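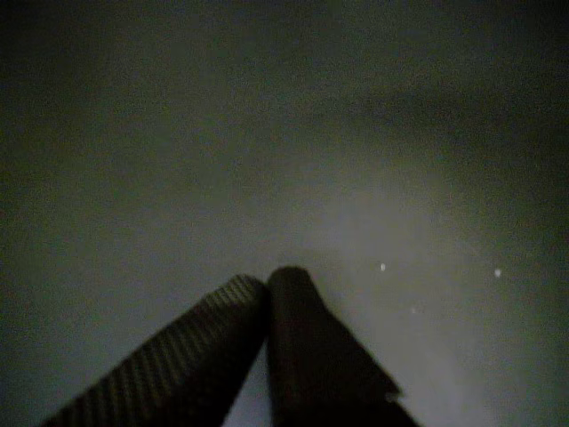 Mirani Grasping Project
Progress report to Cininov, June reporting period
Submitted by the Eltlow project office, Wednesday, July 29, 2020

Status

Work on the two-arm cell is behind the plan we gave you in the spring. Operator sessions were halted for 11 working days after a fault in one of the grippers. No one was hurt and no arm was lost. Sessions have resumed at reduced speed.

What went wrong

During a session under operator control, the gripper kept closing after the operator had let go of the trigger. The fingers met with nothing between them and the servo went on pushing. The motor current stayed at its limit until the operator cut power at the supply. By then the servo housing was too hot to touch.

The log shows that the last command the arm received was number 1851 in that session. After that the link from the hand controller dropped, and the arm held its last target, which was fully closed. The software should have relaxed the grip when commands stopped arriving. That timeout had been switched off in June while we were chasing a different problem, and it was not switched back on.

We traced the dropped link to a worn connector on the controller cable. The cable had been bending at the same point for weeks.

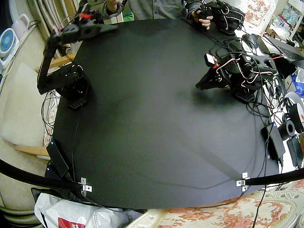

An operator normally stands behind the table edge nearest the arms with the controller in hand. From there it is easy to see where the arms are going and hard to tell how firmly a gripper is squeezing. Heat does not show at all. The only power switch was also a reach away, and we count that as a second fault in the setup.

What we have done

The timeout is back on and can no longer be turned off from the settings file. It now trips after 100 milliseconds without a command. The controller cable has been replaced and given strain relief. Gripper current is capped at a lower value, and the servo temperature is written to the log.

We repeated the dropout on purpose 6 times by pulling the cable. The gripper let go each time.

Still open

The stop button for the operator's side is on order from Prultbridge and has not shipped. Until it is fitted, a second person stays at the power supply during every session, so we can run only half the hours we had planned. The cables on the table also need to be rerouted. We have not yet checked the other gripper's servo for heat damage.

We are asking to move the second milestone to the next reporting period. No extra money is requested.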